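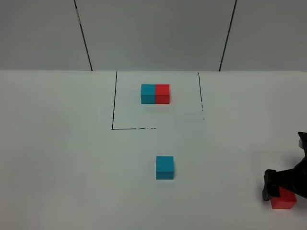
Chapter 4
Comparing Grippers on a Tabletop

What you need before starting
Chapter 3 (homing, joint limits, the stop button). A flat table. One arm, at least two grippers that fit it, and a set of cubes all the same size. Two colors of cube is enough.

What you will be able to do by the end
Set up a fair side by side test of two grippers. Write a score sheet before the first run. Tell a gripper fault from a controller fault, most of the time. Report a result somebody else can repeat.

4.1 Why compare at all

Catalog pages list stroke, force, weight. Fine as far as they go. None of those numbers tell you how a finger behaves when it comes down next to a cube that is already touching another cube, or how wide the housing is compared with the gap you want to put it in. Those things come out on the table.

Students usually start with the wrong question. "Which gripper is best?" Best at what? Pick one job and write it in a single sentence. The job for this chapter: bring colored cubes into a marked area and set them down face to face, teal against red, with no gap.

Sounds easy. The picking part mostly is. The placing is where the grippers start to differ. A finger has thickness, and when two cubes have to sit flush that thickness has to go somewhere. Approach from the wrong side and the finger pushes the neighbor out of place. Open too wide on release, same problem. Keep this in mind through the whole chapter, it comes back in 4.5 and again in the exercises.

4.2 The two grippers

We use two throughout. The Prirkden is a parallel type with flat pads, short stroke, heavy housing. The Yupanqui has longer, thinner fingers and more flex at the tip. Both bolt to the same wrist plate. Both run from the Gramico controller, firmware left alone for the whole test. If your lab has other models that is fine, the method is the same. Just write down what you have.

Change one thing at a time. Gripper changes, everything else stays: same arm, same speed, same cubes, same lights. Seems obvious and it is the rule most often broken in lab reports. If you swap the pads and the approach angle on the same afternoon you have learned nothing about either.

4.3 Marking the table

Draw the target area straight on the table in thin black marker. Tape has an edge and a cube can catch on it. Marker lines wear, though — solid stretches turn to dashes and then dots, and a corner can go missing altogether. Redraw with a ruler before each session. If the scoring depends on a line, you have to be able to see the line.

Cubes for the job start outside the area. Plain white table, plain wall behind if you can get one, nothing else on the surface. Fix the camera and leave it. If it gets bumped, throw out the session and calibrate again.

One more point on camera placement. A black housing hides a good part of whatever it is holding, so the camera may loose the top corner of the cube just when you want to check the grip. Move the camera before you begin, never halfway thru.

4.4 The Bandoteo runs

The data for this chapter comes from the Bandoteo set, 1141 attempts in all. 700 with the Prirkden, the rest with the Yupanqui. Uneven, yes. We come back to what uneven groups do to a comparison in 4.6.

Each attempt gets one of five marks:

Clean. Cube picked up and placed flush.
Gap. Placed, but daylight between the faces.
Push. Neighbor cube moved.
Drop. Cube lost on the way.
No grip. Fingers closed, cube stayed where it was.

Decide the marks first, run second. Do not add a sixth mark on Monday because an odd case turned up — put it in the notes column and score it as the closest of the 5.

Before you read on
Sketch the target area from above. Put one teal and one red cube in it, touching. Now add a third cube against the red one and draw where the fingers would have to go. Do it for flat pads, then for thin fingers. Keep the sketch, you will need it in section 4.5.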